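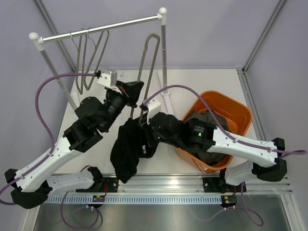 Week 6 – Bimanual Garment Handling: Hanger Task

Home | Unit Outline | Handouts | Lab Bookings | Contact

Ekbridge Robotics Program
Handout 6, December 2021

6.1 Scope

This handout covers the second half of the Stirkis project, in which each team programs a pair of arms to take a garment from a tub and place it on a hanger on the rack. Read it with Handout 5 (rigid-object pick and place). The kinematics are unchanged. The difference lies in the state of the workpiece: a cup has six degrees of freedom, while a jumper has no useful finite number, and any estimate of its shape is out of date once the gripper closes.

6.2 Workcell

Both arms are mounted on a shared aluminium rail along the front of the enclosure, with the rack at the back and the orange tub on the right half of the floor. The right arm therefore does most of the lifting from the tub. The left arm has the shorter path to the hangers on the left half of the crossbar and is normally assigned to them.

Three points on the layout:

- The tub sits under the right upper link. Plan the approach with the elbow out, then descend. A straight joint-space move from the rack to the tub may clip the rim.
- Each gripper cable runs in a wide arc back along its upper link. Leave slack at the wrist. Limit wrist roll to the range in your team's configuration file.
- Garments hang low once lifted. With the grip point at mid-workspace, the hem of a shirt can reach nearly to the rail. Treat the volume below the grip point as occupied.

6.3 Task phases

Phase A: Acquire. Select a grasp point on the cloth in the tub, close, and lift until the garment clears the rim. Where two items are tangled, lower and regrasp.

Phase B: Present. Hold the garment by an upper edge in the centre of the workspace. A collar or shoulder seam is preferred. Dark fabric gives poor depth returns, so teams using black garments should segment on colour against the white floor and use depth only as a check.

Phase C: Transfer. Bring the second gripper to the garment or to the hanger, depending on strategy. During this phase both wrists work close to the crossbar and the collision margin is at its smallest.

Phase D: Release. Open one gripper at a time. Hold for 2,000 ms between releases and re-image before retracting.

6.4 Data

The shared Bhuiyan set contains 2,098 demonstration episodes, of which 29 are reserved for assessment and must not be used in training. Episodes are stored at full rate. Downsample before fitting a policy, and record the factor in your logbook.

Policies are trained with the Hisix wrapper used in Week 4. The default action chunk is 100 steps. Shorter chunks respond better when the cloth slips, at the expense of smoothness. Report results for at least two chunk lengths.

6.5 Failure codes

F1 – no cloth in gripper after close
F2 – more than one item lifted
F3 – garment dropped before Phase C
F4 – hanger displaced from crossbar
F5 – arm-to-arm or arm-to-rack contact

Log every attempt, including aborted ones. A run ended by the emergency stop is coded by its cause and marked with an asterisk. F4 is frequently under-reported: a hanger that has rotated but remains on the rod is not F4 and should be noted in the comments column.

6.6 Before the next lab

Read Section 3 of the Stirkis specification. Bring a grasp-selection routine that runs on recorded images. Teams without one will work on the simulator until it has been checked by a demonstrator.

Shares: 4 | Comments: 0

Related handouts
Handout 4: Action Chunking and Control Rate
Handout 5: Rigid-Object Pick and Place
Handout 7: Folding on a Flat Surface
Logbook Template and Marking Guide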